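Notebook entry, Peltville workroom
Date: 2020-09-14
Entered by: Þröstur Arnardóttir
Subject: Household packaging and food items, sorting and shelf labels

Work continued on the household items collection. The shelf list drawn up last December has been used as the starting point. It holds 87 entries, of which 31 still have no agreed name. The purpose of the present session was to settle names for the bottles and other drink containers, and to decide whether the food items should be kept in the same list or moved to one of their own.

Red items were taken up first. The old list has a single line reading "red container," and this has been applied to at least two different objects. It is to be replaced by separate lines. The color of the main body will be given first, followed by any second color on the label or at the neck.

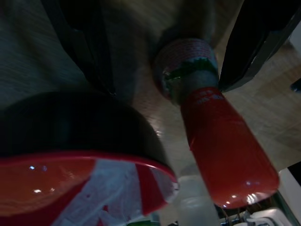
Red bottle with green band below the patterned top; container with red-and-white label at left.

The green band is to be entered as part of the bottle's description, as it separates this bottle from the plain red one in the Shek box. The patterned section at the top will be recorded as "red pattern on pinkish white." The large container with the dark top is to be listed by its label colors until Jalau confirms the name used in their own list. No size is to be entered for either item until both have been measured with the same tape.

Clear bottles were considered next. It was agreed that cap color should serve as the main means of telling them apart. Under this rule the current entries become: clear bottle, very small, orange cap; clear bottle, medium, white cap; clear bottle, tall, turquoise-blue cap. The word "water" may be added to the last of these. Labels are to be noted where present, but a bottle without one does not need a remark. 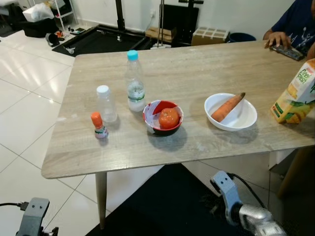
On the question of food, the decision is to keep it in the same list under a separate heading. Carrots may be entered by name. For round orange or red produce, the name must be checked by hand before the entry is made, as mandarins and small tomatoes have been confused in the list more than once. Bowls are to be entered on their own lines and not together with their contents. The present practice of writing "bowl with fruit" makes it impossible to find the bowl later.

Cartons follow the same rule as bottles, with the printed product name added where it can be read. "Peel Fresh" is therefore acceptable as an entry name, with "juice carton" after it.

Points still open:

Iveck has asked for labels in a larger type. A sheet of 40 was printed at the new size and the text runs over the edge on longer names. Shorter names or wider labels will be needed.

The heading for jars and tins has not been discussed.

Shelf 2 should be relabeled before any further items are added to it. The revised list will be placed in the shared folder under the old file name.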